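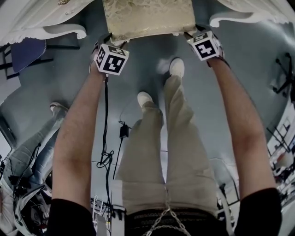 Lifting a seat by the front corners, with the marker cubes on both wrists.

From: Ksawery Adamczyk
To: shopfloor list
Subject: Re: wrist cubes and the handling trials
15th April

Dear all,

Czesław wrote:

> I read that Flelline wants 3000 recorded lifts before September.
> My question is simple. When the arm from Fledero can do the
> lifting, what do we do, the people who lift now? Also the straps
> are too tight after one hour.
> Czesław Bielecka

Thank you for the question, I will try to answer it in order.

We have 977 lifts accepted until now. The plan for Provholm is that the arm takes the seats from the cart to the upholstery table and back. The checking of fabric and trim stays with people, and so does all the carved furniture, for which the arm is not planned. I asked Mrs. Cieślak if the number of persons on the shift will change. She said not this year. For next year she did not want to promise, and I write it to you as she said it.

What changes already is the way we work. With the cubes on, you must hold the seat at the front corners and keep the wrists where the camera can see them. Many of us used to carry with one hand under the bottom. I did also, and I find the new way slower. I have asked that the recording hours do not count in the piece rate, and I wait for the reply.

About the straps: please loosen them at every break, and tell me if your hand becomes numb. Please also watch the cable at the left wrist when you turn.

If somebody does not wish to record, it is enough to write to me. You don't need to give the reason.

With regards,
Ksawery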